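Preguntas frecuentes sobre Prollevach

Voy juntando aquí lo que más me preguntáis por correo. Si falta algo, escribidme y lo añado cuando pueda (los miércoles suelo ponerme al día).

¿Qué es Prollevach?
Una colección de ejemplos de tareas de cocina, grabados en simulación, para que un brazo robótico aprenda por imitación. Yo manejo el robot a distancia, se guarda todo lo que hago y luego el modelo intenta copiarme, manías incluidas.

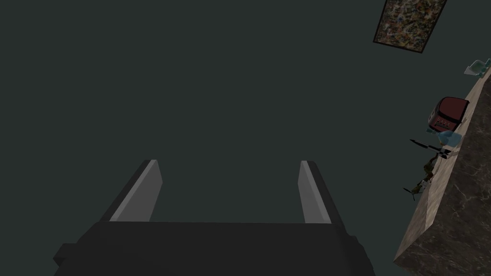
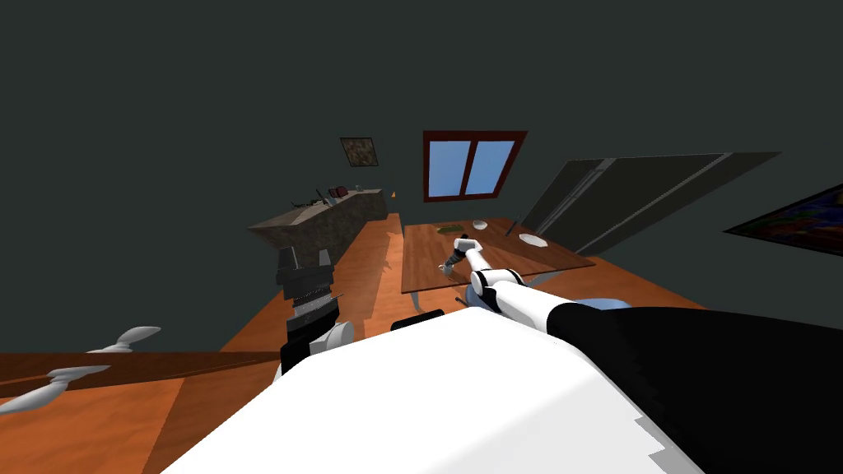
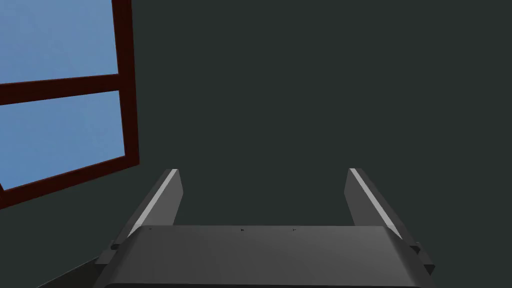

Cada episodio lleva sus vistas sincronizadas con las posiciones de las articulaciones y la apertura de las pinzas. Si vais justos de disco podéis bajaros solo los estados, pero para entrenar la política os harán falta las imágenes.

¿Cuántos episodios hay?
Casi 1.000 en la versión actual, que se llama Gorka. La anterior, Vik, sigue colgada por si alguien necesita repetir resultados viejos, aunque yo no empezaría por ahí.

¿Por qué no grabas con un robot de verdad?
Por dinero y por paciencia – en simulación reinicio la cocina con una tecla y no tengo que recoger nada del suelo. Ya habrá tiempo de pasarlo al mundo real, y ahí seguro que sufro.

¿Guardas los intentos fallidos?
¡Sí! Van en una carpeta aparte y con su etiqueta. Al principio los borraba y me arrepiento un montón, me habrían venido de maravilla para enseñar al modelo a corregirse.

¿Puedo mandar mis propias demostraciones?
Claro. Pido un mínimo de 3 por tarea y que no estén aceleradas. Si os quedáis parados pensando a mitad de un movimiento, recortad la pausa, que luego el modelo aprende a quedarse quieto (me pasó con Vik y tardé semanas en entenderlo).

¿Qué mando usas?
Empecé con el teclado y fue un horror. Ahora uso dos mandos de realidad virtual, uno para cada brazo.

Me da error al cargar los episodios, ¿qué hago?
Casi siempre es el lector antiguo. Actualizad Nustuvberg, la librería de carga, a la versión 2 y volved a probar. Si sigue fallando, mandadme el mensaje entero, copiado en texto, por favor, y me decís también qué sistema usáis.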